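How to record folding examples without losing your mind

So you want a robot to fold laundry, and you have been told it needs 500 good examples before it will so much as frown at a sleeve. Fine. You will be the robot for a while.

Step 1. Pick one bed and stay with it. Pull the garments you plan to use and keep them in reach, because every trip to the closet is a recording you didn't make.

Step 2. Wake up both grippers and check that each one is talking to the laptop. Do the left one first. Ivan Lytvynenko once did the right one twice and gave us 40 one-armed episodes.
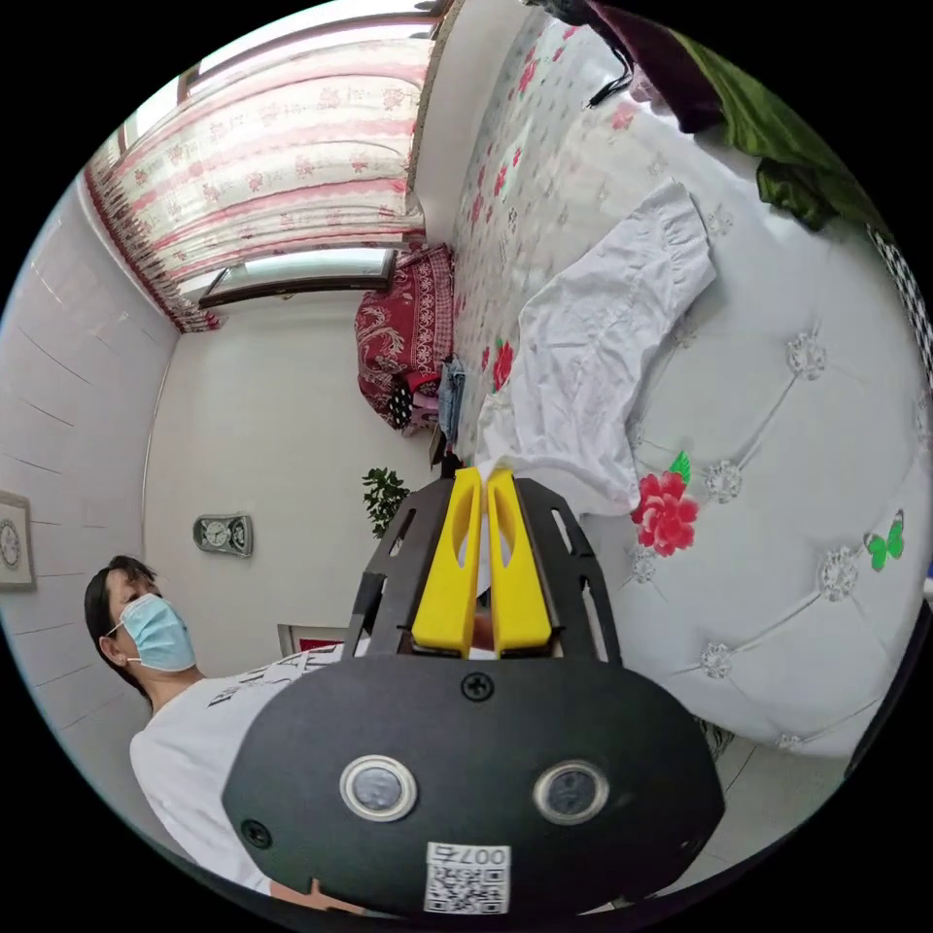
Step 3. Start every episode with the fingers open and your hands still. Count to two. The model needs a clean beginning, and you need to remember which garment you're on.

Step 4. Fold slowly. Slower. If you fumble a corner, fix it and keep going. A recovery is worth having, while a muttered restart is worth nothing.

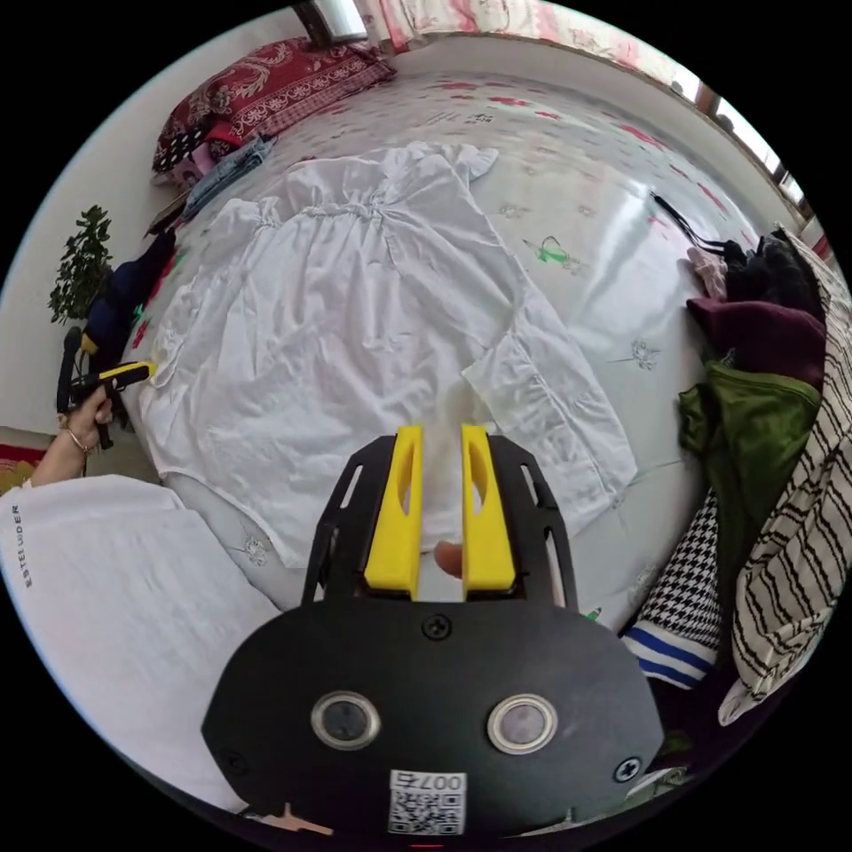

Step 5. Flatten before you fold. Shirts forgive you for skipping this and dresses don't. Work outward from the middle, get the sleeves clear of the body, and only then think about the skirt. A white dress with puffed sleeves and a ruffled waist, spread across a flowered sheet, still has creases running down the skirt, and you may leave a few of those alone. Perfection is for ironing.

Step 6. Stop the recording, name it, and shake the thing out for another go. Only 499 left.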